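August 3, 2020 - chores bench, arm 2

Good session! I came in expecting to spend the whole afternoon on the gripper again and we got to do real kitchen work instead. The task list Rajeshwari drew up in January still holds: carry a tray, wipe a counter, put the cutlery away, fold a dish towel. We're on the tray.

20 tries, 11 clean. Clean means lifted, moved to the other end and set down with no bang (Bindu is strict about the bang). Most of the misses were the same miss - fingers close a touch high on the rim, the tray tips, everything slides to one corner. Steel is hard for us, all those reflections. Keerthana wants to try a matte tray and I said fine, but kitchens have shiny ones, so we'd be coming back to it anyway.

Log is run 1313 if anyone wants to look at the slow approach. Lovely motion, much calmer than before Paula retuned the wrist.

So can it do chores yet? One chore, half the time, with somebody standing by. I'm still thrilled. Borislav thinks the Ploltaneck people are ahead of us on towels and he may be right, towels are miserable.

To do:
- retighten clamp on the arm, check bolts
- try approach from the short side
- ask Kamath about softer finger pads
- blinds?? afternoon light through the big window

3 comments | 2 shares 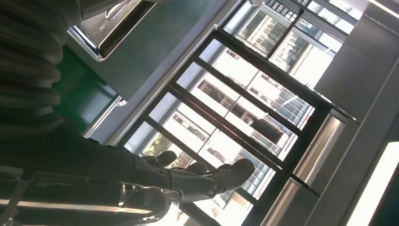 Added later: Paula says leave the blinds alone until we've got numbers in full daylight, so the next set runs with the same light and only the approach changes. I'll set up the short side first thing.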